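Progress report, November 2018
Grirkero home arm build, Lurnmont shared workshop
To: the Ulluden small grants desk

You paid for an arm that tidies up after dinner. So far you own 40 percent of one. The simulator is running, and the dining room in it is nicer than mine.
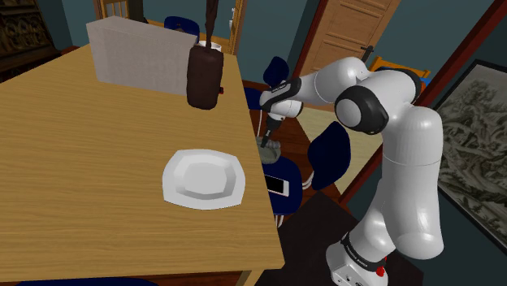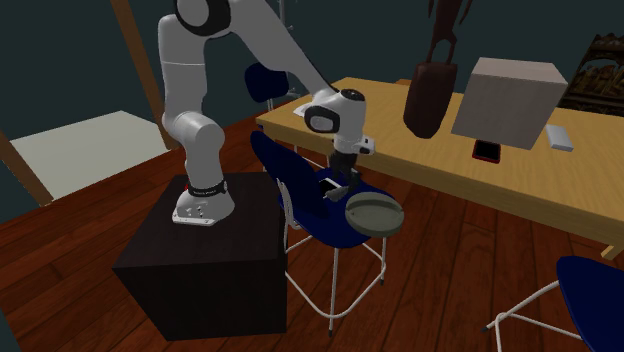 Reaching down to a chair seat from beside the table, both views.

Spending stands at $1,715, most of it on the Van Rooij gearboxes, which arrived in January and were the wrong ones. The replacements fit after 15 evenings of filing. The real elbow still sags. I have renamed this "compliance" in the budget.

Ulluden's reply to the draft was that sagging is fine on paper but they would like to see the elbow hold a load before paying the second half, and could the filing please not be billed as machining.

It has been moved to "other." Next up: new elbow bracket, then the wiring.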